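3.2 The table and the box

I went back and forth on the box for longer than I'd like to admit. My first idea was to buy a proper ballot box, the kind with a lock on it, and Nigel Blackburn even found me a nice one in the Banico catalog. Then I remembered the pilot in October, when people treated anything that looked official like a test and started asking me if they were doing it right! So we went with plain brown cardboard, the scuffed and creased sort you'd find behind any store, with a strip of packing tape on top and a slot cut by hand. The slot has ragged edges. I left them alone. (Parsons makes a similar point about homemade collection boxes and shy respondents, and I'm happy to lean on it.)

The table got the same treatment. It's pale, it stands against a white wall, and I kept posters, pens and flyers off it, because in the Riswood sessions people picked up whatever was lying around and fiddled with it while they made up their minds. It does have a few small marks on it that I never managed to get rid of, and I stopped trying after a while.

The cards themselves were cut to 220 mm on the long side, which was a silly choice on my part. They had to be folded before they'd go through the slot, and folding turned out to be where a lot of the hesitation happened. Some people folded once and posted the card right away. Others folded it, opened it up again, read what they'd written and folded it a second time. I hadn't planned to code for that at all, but we added it to the sheet after the first 2 sessions and I'm so glad we did.

Over the whole study we collected 595 cards, and we opened the box only at the end of each session, so a person's card always sat in there with everyone else's. Our Rumeck group asked about this more than any other group did. They wanted to know who would read the cards and when, and a few of them tilted their heads to try and see in through the slot, which is narrow and dark enough that you don't get much for your trouble. I'll come back to those questions in Section 4, where they matter for how we read the blank cards. 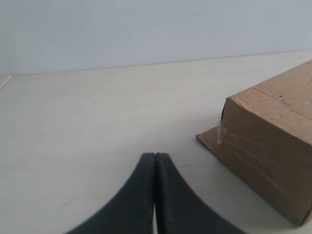
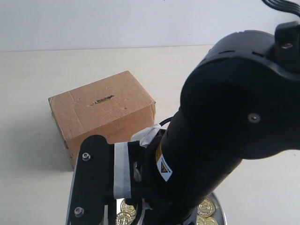
Figure 3. The pale tabletop and bluish-gray wall (first picture), and the cardboard box with its hand-cut slot on the table (second picture).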